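Shared desk – screens and cables

vaidal
Moved the 2 monitors onto the long white desk, office at Cletness. Happy with the desk, not the cables. One goes right across the floor with its adapter just lying there. Black on light brown wood, looks awful. What do people use??

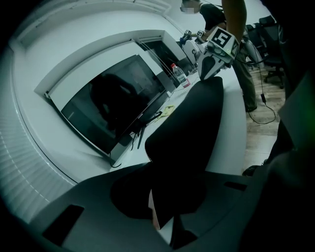
Also the small monitor is stuck behind the big one, not sure I like it. Desk is 700 deep, no room for arms I think.

corrado_r
Floor cover strip. Cheap, done in 3 minutes. Wouldn't bother with arms.

Hortensia P
Disagree, strips are a trip hazard in themselves. Run it under the desk, stick on clips. And get the water bottle away from teh screens!!

vaidal
bottle has a lid on, calm down. Clips might work – does the glue hold?

corrado_r
Not in my experience. Came off in a fortnight.

Hortensia P
Clean the underside first then. Mine are still up.

svato_k
Which way do the screens face? Glare would bother me more than cables tbh

vaidal
Big window, blinds stay down most of the day

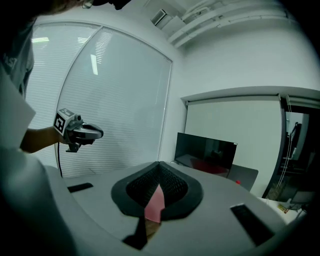 Window side, blinds down

svato_k
ok fine. Would still turn the big one a bit

corrado_r
strip. final answer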